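Section 6: Washing and drying knitwear and sweatshirts

The Fliketti washer-dryer has a separate program group for sweaters, sweatshirts and other heavy tops. These pieces hold more water than they seem to, and they lose their shape if they are spun or dried like towels. Read this section before the first load.

6.1 Before loading

1. Check the care label. If the label shows a crossed-out tub, do not use the machine.
2. Close zippers and empty all pockets.
3. Turn printed or embroidered garments inside out.
4. Put dark reds, maroons and navy items in a load of their own for the first two washes.
5. Place fine knits in the mesh bag supplied in the accessory box (part 1508).

Note: The drum takes up to 6 sweatshirts of adult size. Do not press the load down to fit more in.

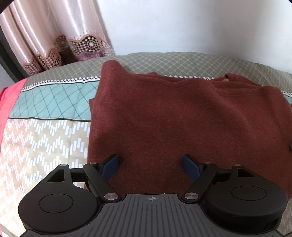
6.2 Choosing the program

1. Turn the dial to KNITS.
2. Press TEMP until the display shows COLD or 30. Wool and wool blends must be washed on COLD.
3. Press SPIN. The machine starts at 716 rpm for this group. Leave it there for cotton sweatshirts. For sweaters, press SPIN once more to select LOW.
4. Pour liquid detergent into compartment 2. Do not use powder with COLD, as it may leave white marks on dark cloth.
5. Press and hold START for two seconds. The door lock light comes on.

The remaining time may change during the first few minutes while the machine weighs the load. This is normal.

Caution: Never select the 1,181 rpm spin with the mesh bag in the drum. The bag can gather on one side and cause strong vibration. If the machine begins to move across the floor, press START to pause it and wait for the drum to stop before opening the door.

6.3 Drying

Cotton and cotton-blend sweatshirts may be dried on GENTLE. Wool must not be tumble dried.

1. Remove the mesh bag.
2. Shake out each garment and pull the sleeves straight.
3. Select GENTLE and press START.
4. Take the load out as soon as the signal sounds.

To dry a sweater flat, lay it on a clean towel away from direct sun, square up the shoulders and hem, and turn it over when the top side feels dry. Do not hang a wet sweater.

6.4 Folding and putting away

1. Lay the garment face down on a flat surface. A made bed works well.
2. Fold one side in toward the middle and lay the sleeve down along the body. Do the same on the other side.
3. Fold the bottom up to the collar.
4. Store heavy knits on a shelf. Hangers stretch the shoulders.
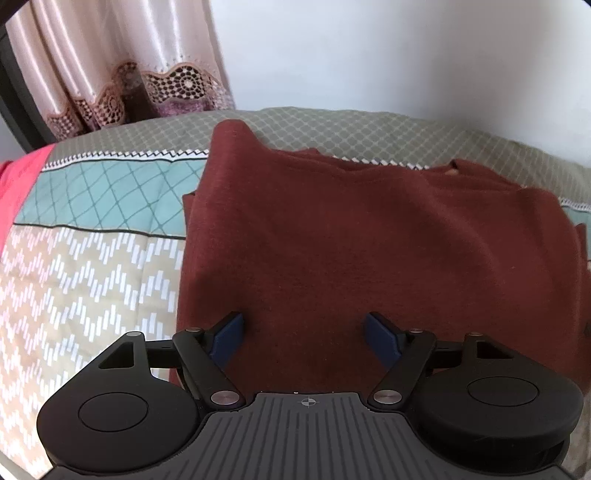 Pesatton Home Appliances: Customer Documentation Department

6.5 Care of the lint filter

Knitwear sheds more lint than other laundry. Clean the filter after each drying cycle in this group.

1. Pull the filter straight up by its tab.
2. Open it and wipe off the lint with a dry cloth.
3. Once a month, rinse it under warm water and let it dry fully.
4. Push it back until it clicks.

If the display shows FIL after cleaning, the filter is not seated. Remove it and fit it again.

Replacement filters and mesh bags can be ordered from Zokance Parts. Give the model number printed inside the door.

Section editor: Bence Deák
Revised January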